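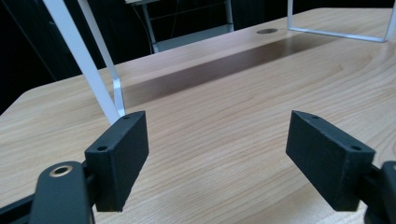

Fitting and setting up the Misura pad kit

The Misura pad kit replaces the fingertips on a hand-held gripper tool. We sell it in two versions, flat and ribbed. These instructions cover the flat version, which suits boxes, tins, books and most things with parallel sides. If you have the ribbed version, the steps are the same up to the gap check, after which you should use the card that came in the box.

Allow an hour for the first fitting. A second set goes on a good deal faster.

What comes in the kit

Two flat pads, left and right
Two mounting brackets
A bag of machine screws, including 4 spares
A short hex key
A folded setup card with the gap chart printed on the back

You will also need a soft cloth, isopropyl alcohol, a steel rule and a small tray to hold the screws. A magnetic tray is handy. Threadlocker is optional, and if you use it, buy the removable grade. The permanent kind will cost you a bracket when the time comes to change pads.

Before you start

Clear a bench or table with a pale, even surface if you have one. Dark pads are much easier to line up by eye against a light colour. Switch the tool off and take the battery out. If your tool is the Cosov model with the trigger lock, engage the lock as well.

Check the letter stamped inside each bracket. Brackets marked C fit Cosov bodies and brackets marked P fit the Plunico. They look nearly identical and the screws will start in the wrong body, but they will bind after a turn or two. Stop if you feel that.

Fitting the brackets

1. Open the jaws as far as they will go.

2. Undo the old fingertips and set them aside with their screws. Don't reuse the old screws in the new brackets, as the thread is different.

3. Wipe down the mounting faces with alcohol and let them dry.

4. Offer up the left bracket with its rounded end at the top. Start both screws by hand before tightening either one.

5. Do the same on the right. Leave everything just loose enough that the brackets can still be nudged.

Fitting the pads

6. Slide the left pad onto its bracket, flat face toward the centre. The screw holes go along the upper edge.

7. Fit the pad screws and bring them up finger tight.

8. Repeat for the right pad.

9. Close the jaws slowly by hand until the pads meet. Both faces should touch over their whole area. If you can see light at the top or bottom, loosen the bracket on that side, press the faces together and retighten.

10. With the jaws still closed, tighten the bracket screws first and the pad screws second. Use the short end of the hex key as the handle. The long end gives too much leverage and will strip the heads.

Checking the gap

Put the battery back in and release the lock. Open the jaws fully and measure between the pads with the rule, then look up your tool on the gap chart. If the reading is more than 6 mm short, a bracket is probably seated on top of its locating lip. Take that side off and refit it.

Cycle the jaws a few times and listen. A light click at full open is normal on the Plunico. A scrape means a pad is touching the body of the tool.

First grips

Start with something light and square, such as an empty carton. Work up to your normal load over a few minutes. We rate the flat pads for objects up to 900 g. Past that they will hold for a while and then creep, particularly on glossy packaging.

Care and replacement

Wipe the pads with a damp cloth at the end of each shift. Don't leave them in solvent. Check the screws weekly for the first month, then monthly. In regular use a pair lasts some 600 hours, less if you handle a lot of raw cardboard.

Replacement pads are sold in pairs through Claeys, who also stock the screws. Brackets can be ordered singly. Quote the stamped letter when you order, and say whether you need a left or a right.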